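2022-08-07
By Adaeze Sani

Write the dumb version first. Whole column, there you go, you can leave now if you're busy.

Still here, okay. I help run the evening problem group at the library in Trostbridge, have done for a while now, and before that I did a lot of contests on Plokerov, badly and then a bit less badly. And the thing that drives me up the wall, more than off by one errors, more than people naming everything "temp", is watching a smart person stare at a blank screen because they think the first thing they type has to be the clever thing.

It doesn't. Type the slow one. The one that tries everything. The one you'd be embarassed to show your mates.

Take the game we did in December. One pile of stones, two players, on your turn you take one, three or four. Can't move, you lose. Given n, who wins? Everybody in the room went straight for the formula. Someone said odd numbers, first player wins, obviously. Someone else said no, multiples of five, because one plus four is five so you can always answer. (You can answer a one with a four, sure. What do you answer a three with? Two. Not allowed.) Kibet Biwott had half a whiteboard of algebra going and it was very handsome algebra. None of it was attached to anything.

Meanwhile the dumb version is a few lines. A position is losing if every move from it goes to a winning one. It's winning if any move goes to a losing one. Zero is losing. Start there, go up. Do it by hand if you like.

0 losing
1 winning
2 losing
3 winning
4 winning
5 winning
6 winning
7 losing
8 winning
9 losing

And keep going and it repeats every seven. Remainder zero or two, the first player is cooked. Otherwise they win. So 44 stones, remainder two, you don't want to go first. 53 stones, remainder four, you do, you take four and hand over 49 and smile. That's the lot. The formula everyone was hunting for was sitting in a table any patient ten year old could fill in.

Now, the usual complaint. I've had it from Kibet, who is better at this than me and knows it. He says the table isn't a proof. Looks like it repeats, fine, lots of things look like they repeat. Correct! Not a proof. But it gives you the thing to prove, and once you've got it the proof is short. Each position only depends on the four before it. So if four in a row match four earlier ones, everything after has to match too. Positions 7, 8, 9, 10 are losing, winning, losing, winning. So are 0, 1, 2, 3. Done. You could have stared at that whiteboard until the library shut and not got there, and you'd have got there in minutes from the table, because the table tells you what is true and then you only have to work out why. Working out both at once is a mug's game.

Same story with coins. Fewest coins to make an amount, and everybody's gut says grab the biggest one that fits, then the next biggest. Works with plenty of real money so the gut feels very confident. Coins worth 1, 3 and 4, make 6. Gut says 4, 1, 1. Three coins. Two threes does it in two. If you've got the dumb version sitting next to the greedy one you find that in no time at all, just run both for every small amount and print where they disagree. If you haven't, you submit, get Wrong Answer, and then spend an hour hunting for a bug in code that has no bug. The code's perfect. It's the idea that's broken. I have done this. I've done this more times than I'm going to say in something with my name on it.

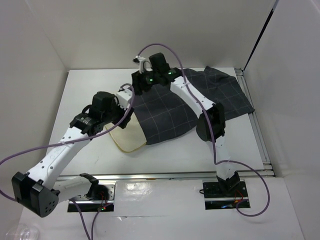 Which is the bit I care about most, really. The slow version as a checker. People treat it as training wheels, something you take off. I'd keep it on for life. Small random input, run both, compare, loop until they differ. Leave it going while you make a tea. When they differ you don't get some monster case with a hundred thousand numbers in it, you get n equals 3 and you can see the whole problem in your head at once.

There's a bloke's trick that went round our group, called the Munteanu, no idea who started calling it that. Before you're allowed to write the fast solution you have to say the answers for the tiniest inputs out loud. Zero, one, two. Out loud, to another person. Sounds childish. Half the time the person stops at zero and goes, hang on, what IS the answer for an empty list? And the statement doesn't say, or it does say and they skipped it. Cheap way to find out.

Objection number two, time. Contests are timed, interviews are timed. Skilero, the practice site half our lot are signed up to, puts a big red clock in the corner that ticks the entire time, and I get it, you look at that clock and writing a solution you know is too slow feels like setting fire to money. But look where the minutes go. Not the typing. Typing's nothing. They go into going down the wrong road and then into being too proud to turn round. The dumb version takes a few minutes and it tells you early that you misread the question. I misread questions constantly. I once solved a lovely problem about subsequences that was, on the page, about substrings. Dumb version against the sample would've caught it straight off, the sample output was right there, not matching, being ignored.

Also plenty of judges give part marks for the slow one on small cases! Free marks. People leave them on the floor.

Objection three is the one nobody says but I reckon it's the real one. It's shame. Somewhere we picked up the notion that the good ones see the answer. They read the problem, tilt the head, and out comes the two-line solution. And the write-ups feed it. Read any editorial. "Observe that the answer depends only on n mod 7." Observe! Observe how? With what? Whoever wrote that did a table on scrap paper, saw the sevens, then binned the scrap paper and wrote Observe. I'd love a rule that every editorial has to include the scrap paper. Coffee ring and all. Beginners read these things and come away thinking they lack some organ.

I had a kid in the group nearly quit over this. Good kid, careful, slow reader. Thought everyone else was seeing things. Sat next to Kibet one night and watched him work, and what Kibet does, for all his big talk about proof, is write out small cases. Pages of them. In pencil, tiny, all down the margin. He just doesn't count that as doing it. He thinks the doing starts after. I've told him that's daft and he's told me I confuse evidence with understanding and we've left it there for now.

He's got a point, mind you, and I'll give him some of it. You can lean on the table too hard. There are patterns that hold for ages and then fall over. Cut a circle with chords between points on the edge, count the most regions you can get: 1, 2, 4, 8, 16. Lovely, doubling, anyone can see it. Next one's 31. So if you're the sort who sees five terms and calls it a day, yes, it'll bite you. But what caught that one? The sixth term. More brute force. Nobody got rescued from 31 by having nicer taste.

And some problems the dumb version is itself a pain to write. Geometry, mostly. Anything where "try everything" means trying every real number, good luck. Interactive ones too. Fine. I'm not saying always. I'm saying a lot more than people do, and I'm saying if you can't write the slow version of an ordinary counting problem or a pile-of-stones game then you haven't understood the question yet, and a fast version of a question you don't understand is no use to anybody.

What I'd change in how it's taught, if anyone asked. Courses go technique by technique. Week of greedy, week of dynamic programming, week of graphs. So every exercise in greedy week is solved by greedy, and you learn to look at the top of the page to see wich tool to pick up. Then the real problem comes along with no heading on it. I'd have the first couple of weeks be nothing but brute force. Write it properly. Recursion that tries every choice, clean, correct, slow as a wet week. Then let people sit and watch it crawl and ask where it's doing the same work twice. Put a memo on it and there's your dynamic programming, and you never needed the scary name. The stones game is that. The coins are that.

Anyway. Group's on again this month, same room, bring a pencil. We're doing the stones game with two piles and I don't know the answer off the top of my head and I'm not going to look it up. Small cases first.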